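I have an opinion about gripper fingertips, and I've bored enough people with it over lunch that I may as well write it down. Replace them before they look bad. Don't wait for a dropped part, don't wait for a complaint, just swap the things on a schedule and get on with your life.

We run a small packing cell called Nallness (Didier Rey named it and won't tell us why). Alongside the cell we have handheld grippers that people use to show the arm how a job is done. Same style of finger, same yellow tips. You pick something out of a box by hand, the camera on the gripper records it, and the arm learns from the recording. When it works it's lovely! When it doesn't, everybody wants to talk about the model, and I want to look at the tips.

My reasoning is pretty simple. A fresh tip grabs a soft pack with a light squeeze. A tired one needs a harder squeeze, so the person holding it squeezes harder without noticing, and then the arm learns to squeeze harder too. You've taught a machine to make up for your bad rubber. Then somebody fits new tips on the arm and wonders why it's crushing things.

## What the manual gets wrong

The Mockus manual we inherited says to inspect the tips "as required." I hate that phrase. Required by whom? We had a stretch in September where I'd have told you everything was fine, and then Gaëtan Marchal put one of our tips next to a new one from the drawer and the edge had gone round and shiny. I'd handled that gripper every morning and missed it completely.

So now we change them every 265 hours of use, written on tape on the handle. Gaëtan thinks that's wasteful. He'd like to test the grip each week on a spring scale and change only what fails, and I'll admit his way would save us a few sets a year. But his way also needs somebody to do the test, properly, in a week when the line is behind. I've met us. The tape wins.

## Practice on annoying things

My other gripe is what people use to check a gripper after they've worked on it. Out comes a nice stiff wooden block, the fingers close on it, everyone's happy. A block will forgive you for nearly anything, including a finger that's on crooked (I've done that one, twice).

Give it wet wipes instead. A soft pack sags, slides over its neighbor and changes shape when you touch it. Put a couple in a deep cardboard box, with a bottle along the side wall, and go in from above with the fingers open. You find out fast if one finger is leading the other.

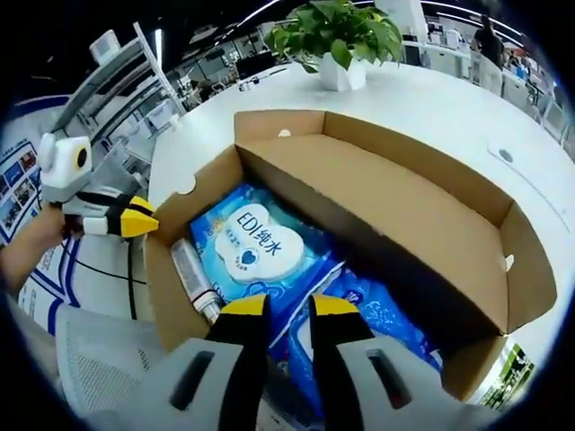 ## Cables, while I'm at it

Didier says I should leave cables out of this, but he isn't the one who replaces them. The connector at the handle takes all the abuse. People put a gripper down by letting it swing, or they stretch for the far corner of the box and the cable does the stretching. Leave a loop of slack, tie it to the handle and check the plug whenever you change the tips. That's three minutes, tops, and you've already got the screwdriver out.

We buy our tips from Zokwood these days. Dindard's were a little cheaper and fit fine, but I had to trim the edges with a knife and I got sick of it. If you don't mind trimming, go with those. Just write the hours on the tape when you put them on, and please use a pen that doesn't rub off.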